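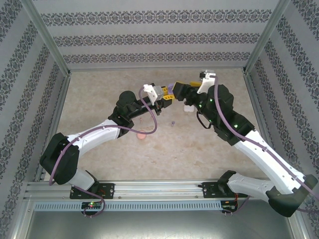

Small parts handling in the patterned cell: a lavender piece held between the two grippers, with other small pieces on the floor of the cell.

Program Updates | Grantee Reports
4 min read

Small Parts Handling: Progress Report to the Gredley Fund, Second Period

This report covers the second funding period of the small parts work carried out at the Tramia workshop under the Gredley grant. It describes the condition of the workspace, the objects now in use, the sessions completed and the spending to date. Matters raised in the Fund's letter of March are answered under the relevant headings.

Workspace

The fitting-out of the cell is complete. The marbled surface and the patterned wall covering proposed in the first report are both in place, and no further change to either is planned during the grant. The banded paper was chosen over plain paint so that small objects would be handled against the sort of background found in an ordinary home. Reviewers had asked whether the dark bands would make the pieces harder to pick out in recordings. Our staff checked this at the start of the period and found the pale surface sufficient for the purpose, although we accept that very light pieces need closer attention during review.

Lighting remains the one open item. Afternoon sessions are still less even than those held before noon, and a shade for the window has been ordered through MacAulay.

Objects

The first period relied on larger household items. We have now moved to small pieces, as set out in the work plan. These are cheap, easily replaced and varied enough in shape to call for different grips. They are also easily lost. The stock was recorded at 500 pieces when the period opened, and 67 have since been withdrawn as damaged or missing. Replacements will be drawn from the Natano order already approved, and no additional request is made on this account. 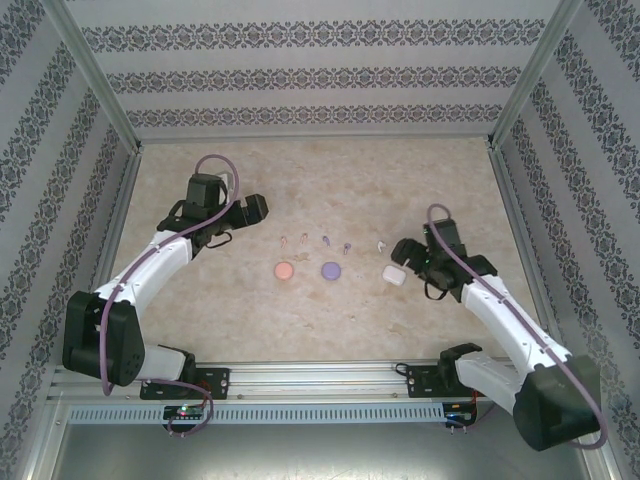
Placement before a session follows the written procedure adopted in April. Pieces are set out by hand within reach of both sides, the layout is noted on the session sheet, and work begins only when the sheet has been signed. The procedure added several minutes to each setup at first – staff now complete it without difficulty – and it has made the records far easier to compare.

Sessions completed

A total of 1,287 sessions had been logged when the period closed, against the target agreed with the Fund. Nearly 200 of these are being held back from the final count while their sheets are corrected. Most of the errors concern the description of the starting layout, where staff used different names for the same piece. A single list of names has been issued and is posted beside the cell.

Passing a piece from one side to the other remains the slowest of the tasks. We propose to give it a larger share of the time in the third period and to reduce simple placement accordingly.

Spending

Expenditure is within the approved budget. The saving on wall materials has been moved to replacement pieces and storage trays, as permitted under the grant terms. The MacAulay invoice for the window shade will fall in the next period.

Next period

Correction of the held sessions will be finished first. Work on the passing task will then begin under the revised schedule, using the present cell and surface. The Fund's representatives are welcome to visit the workshop in September, preferably before noon, and a draft of the third report will be sent in November.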